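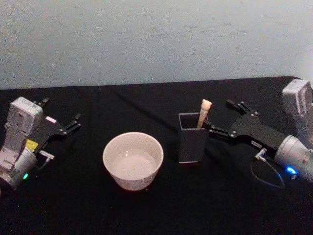 Posted by Shayne Costigan in Robot Notes, November

I promised to write more about the stirring task, so I am writing while my tea is still warm. We do it at Kaewmanee with two arms. The right one should take the stick out of the square cup, bring it to the white bowl, stir the liquid, and put the stick back. The left one holds the rim of the bowl so it does not slide on the cloth.

On Thursday we recorded 273 examples. I drove the arms and Kaj Bech decided which ones to keep. He is stricter than me. If I stop too long before closing the fingers on the stick, he throws the example away, and he says the model will learn my doubts also. I did not like this at first, but the policy we trained in Zultdale was full of small pauses, and they were mine.

Every 10 examples we move the cup a little and lean the stick to another side. The black cloth stays, with all its folds. I wanted to iron it and Kaj said no.

Out of the last 9 tests, the arm missed the stick 4 times, always too low. So next week I will record more approaches from above.

Filed under: robot learning, teleoperation
6 comments | 14 shares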